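Prisine Refill Notes: README

What this is

A folder of pictures and short notes on decanting household liquids at a table: bottles, funnels, caps, sprayer heads, and the pouring itself. It was put together in Firkville over one September. There are 3,105 pictures and 310 note files, sorted into 16 folders by type of container.

Why it exists

The Prindier refill leaflet says decanting is "quick, clean and drip-free". I doubted all three, so I started keeping notes. I still doubt two of them. Read the notes as one household's opinion and don't quote them as a test of anything.

What the notes cover

Each note gives the container poured from, the container poured into, whether a funnel was used, and what was lying on the table at the time. Detached parts such as caps and trigger heads get their own line, as they go missing more than anything else. Colour is written in plain words (pale yellow, cloudy, clear). I don't trust colour as a guide to what a liquid is, and neither should you.

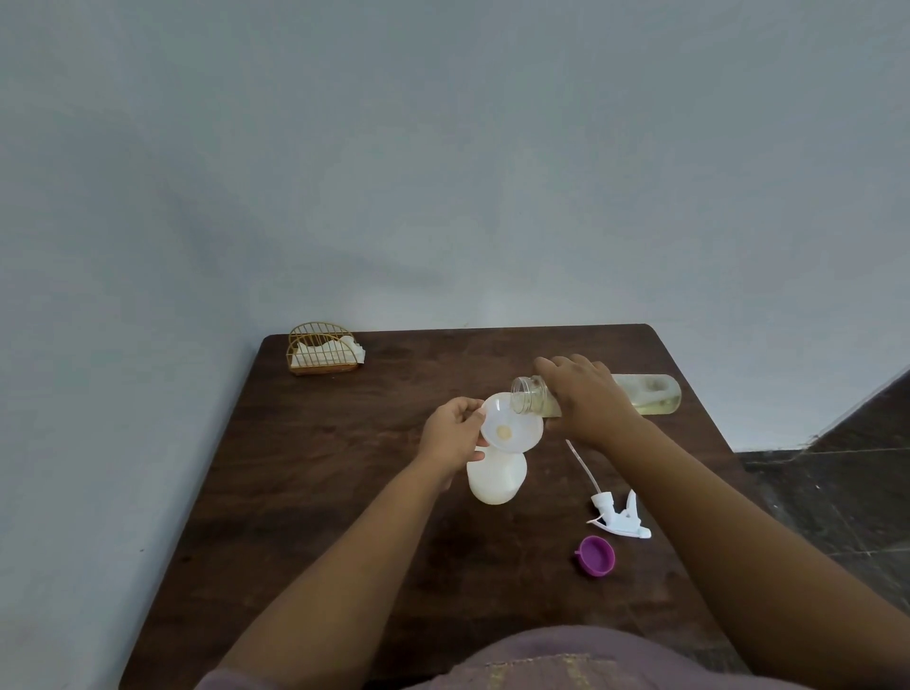
Volumes are the weak spot. I wrote down what the label claimed and never measured it, and a bottle marked 1,000 ml may hold more or less than that. Anyone hoping to work out how much gets lost in a pour should look elsewhere.

Known problems

Funnel size is recorded as small, medium or large, judged by eye. I changed my mind about "medium" halfway through and didn't go back.

"Spill: no" means I saw no spill. It doesn't mean there wasn't one.

The Xolalpa folder is nearly all wide-necked jars, where a funnel hardly matters. Leave it out if you're comparing funnels.

Some note files have no picture to go with them. The list in missing.txt was right on the Thursday I made it.

Use

Copy it, change it, argue with it. Please don't use it as advice on which products can be stored in which bottles. I kept no record of that and wouldn't believe it if I had.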